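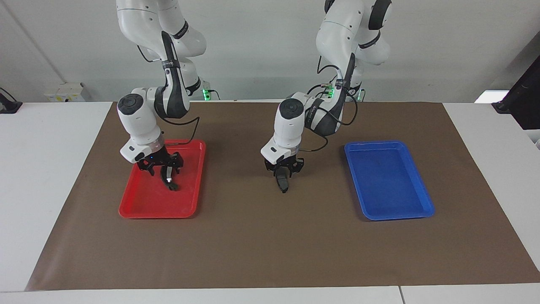 Student Projects — Public Policy

Did mask rules in Trornemmont change anything? Final report
Lensa Gebremichael, Saron Tilahun
Tuesday, April 25, 2023

Survey went to 471 households, 83 came back. Low. Mostly older people, so read the results with care. 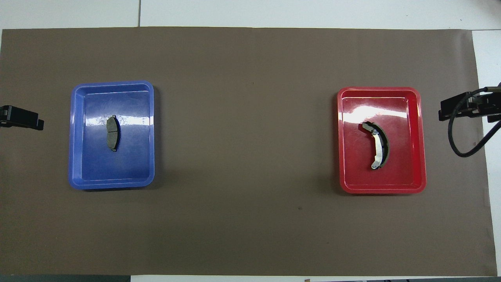

2 min read

Most said they followed the council rule until October, then stopped checking. Shop owners harsher — signs changed too often, no one to call. Six refused to anwser the enforcement question.

We couldnt separate the local rule from the provincial one. Etenesh Feyisa has the raw tables. Interview notes still to be typed up.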